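Glaze fit and the slow crack: a conversation with Aníbal Montoya

27 Aug 2022

Aníbal Montoya tests glazes for a living. His laboratory, two rooms above a tile distributor in Skelton, takes in fired ware from small potteries and a few larger tableware makers and reports on crazing, shivering, metal release and surface hardness. Before that he spent eleven years as a kiln technician at Brokby, a stoneware plant, where he was responsible for the glost firing schedule.

Most of the ware that reaches him has already failed in somebody's kitchen. The usual complaint is crazing, a network of fine cracks in the glaze that appears weeks or months after the piece was sold.

"The maker opens the kiln, the surface is clean, the pot is shipped," Montoya said. "The tension was in it when it left. A glaze that contracts more than the body on cooling is stretched over that body, and glass is weak in tension. It may hold for a year."

He describes the problem as one of expansion coefficients. Body and glaze are bonded at the temperature where the glaze stiffens, and from there down to room temperature they have to shrink together. If the glaze shrinks slightly less, it ends up in mild compression, the condition most makers want. If it shrinks a great deal less, it can be forced off at rims and handle edges. That fault is shivering, and he considers it the more serious of the two in anything used for food, as the flakes are sharp.

Calculated expansion figures are now available from any glaze software, and he thinks they are given more weight than they deserve.

"The calculation assumes everything melted. In a matte glaze it didn't. It also says nothing about the body, and the body is half the question. Use the number to compare one version of a recipe with the next version of the same recipe. I would not use it to compare two unrelated glazes, and I would never use it to sign off a product."

His own test is simple. Pieces are held at 200 degrees Celsius until they are heated through, then put into cold water, dried, and rubbed with ink. The cycle is repeated at the same temperature. A piece that shows lines after one cycle is reported as a fail. One that shows them later is reported with the cycle number, and the client can decide what to do about it.

Since June the laboratory has kept its results in a single register, which stood at 1446 pieces when we spoke. Of those, 769 had crazed at some point in the series. Montoya cautioned against reading that as a failure rate for pottery in general.

"People send me what they are worried about. It's a biased sample and I say so on the first page of every report."
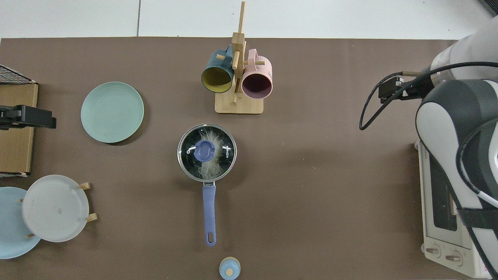
Contrast liners, with one color inside and another outside, account for a good part of his correspondence. Makers like them and so do shops. The technical difficulty is that two glazes of different expansion are pulling on the same wall.

"If the inside is in compression and the outside is not, the wall is loaded unevenly," he said. "On a thick wall you may get away with it. On a thin one, with the glaze applied heavily inside, I have seen the form split from rim to foot. The owner says it broke by itself on the shelf, and the owner is usually right."

He advises clients to develop the liner first, as a plain clear or white base that passes the thermal cycle, and to build the exterior color on that same base wherever they can. Stains change expansion far less than a change of flux does. Yellows and reds based on encapsulated stains need some care with firing range, and he asks for the supplier's data sheet before testing them.

The register has one entry he refers to often, a series submitted by a studio called Gunawardena. The studio changed nothing in its recipe and began to see crazing in ware it had made without complaint for years. The clay had come from a new lot. Montoya fired bars of both lots and found higher absorption in the second.

"A porous body takes up moisture and swells. The swelling is very small, but the glaze does not swell with it. They were firing half a cone lower than they believed, the old lot tolerated it and the new one did not. Two small errors, added together."

The remedy was a longer hold at the top of the firing. He recommends an absorption test on every new lot: weigh the fired bar dry, boil it, let it soak, wipe it and weigh it again. The equipment is a scale and a pan.

Asked about dishwashers, he said the heat in a household machine is modest and that most of the damage he sees is chemical. Detergents are alkaline and attack soft glazes, particularly those high in boron or sodium and short of silica. The surface loses its gloss first. Color change follows in some copper greens, and he treats that as a reason to send the piece for release testing.

His laboratory does that work with an instrument from Vorkia, bought used, which he said is adequate for screening. Anything near a regulatory limit goes to an accredited facility. He will not issue a letter describing a glaze as "food safe" and has lost clients over it.

"I can tell you how much of a given metal came out of a given pot, in a given acid, over a given time. That is a measurement. The phrase they want on the label is something else."

He is now working on handles. Shivering tends to begin on tight convex curves, and he wants a standard test piece that includes one, in place of the flat tile most makers use. The first molds were cast earlier this summer. Two of the three leaked.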